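Unit 4: Demonstration by Teleoperation and Hand Guiding
Handout for the October block. Prepared by Gwendolyn Kapoor; lab sections revised by Henk Prins.

4.1 Two ways to record a task

In hand guiding (kinesthetic teaching) the operator holds the arm and moves it through the task while the joints are in gravity compensation. In teleoperation the operator stands clear and drives the arm through a leader device, gloves or a headset. Both methods produce a time-stamped record of joint positions. They differ in what else ends up in the record.

Hand guiding gives the operator a direct sense of the load. It also puts the operator's body in the camera view, and forces applied to the links appear in the torque signals. Hand-guided torque data should not be used as a training target without correction.

Teleoperation keeps the images clean and records the commanded position separately from the measured one. The gap between the two carries information about contact. The cost is delay and a weaker sense of touch, so operators tend to over-grip in their first sessions.

4.2 Grasping large moulded parts

The lab task is a transfer: take a long ribbed plastic part from a shelf and place it in the Otar fixture. Parts of this kind are light for their size and flex when held at one end. A fingertip pinch on the outer skin slips. The preferred grasp closes over the rim, with the fingers curled into the ribs and the thumb underneath.
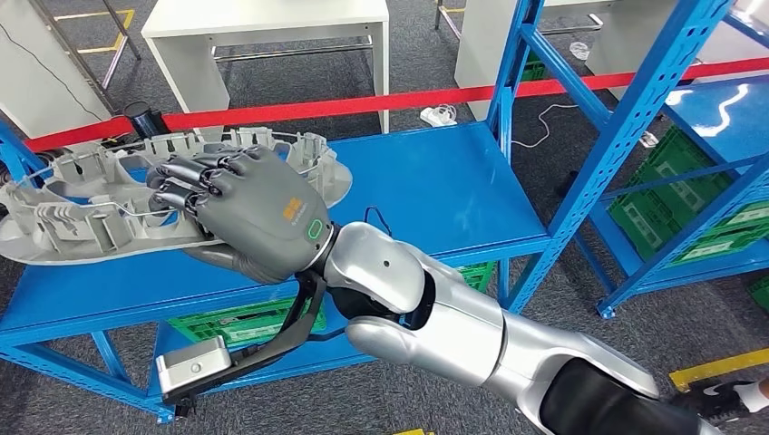 4.3 Recording procedure

1. Home the arm and check that the hand opens fully. Zero the finger encoders with the hand empty.
2. Start the Fodix logger before engaging the leader device. Episodes that begin with the arm already moving are rejected at import.
3. Approach from above the rim. Slow down before contact and let the fingers settle before closing the thumb.
4. Hold the grasp still for 3 seconds before lifting. The segmentation script uses this pause to find the boundary between grasp and transfer.
5. Lift, transfer, release, and withdraw the hand along the approach path.
6. Mark the episode as success, failure or recovery. Regrasping after a slip is a recovery — keep it, and label it.

Stay outside the floor tape while the arm is enabled. The second student holds the stop button and does not operate the logger.

4.4 Data set for Assignment 2

The Hegazy set contains 350 teleoperated episodes of the transfer task, recorded by Ruben Kramer and Khairul Sembiring. Of these, 74 are labelled as recoveries. A further 66 hand-guided episodes are supplied in a separate folder, and their torque channels have been removed. Do not merge the two folders for Question 1.

Note that the finger channels are normalised (0 open, 1 closed) while the arm channels are in radians. Students have lost marks for scaling both the same way.

Reading: Lab manual, chapter on leader–follower calibration. Questions on the logger go to Ettore Valentini.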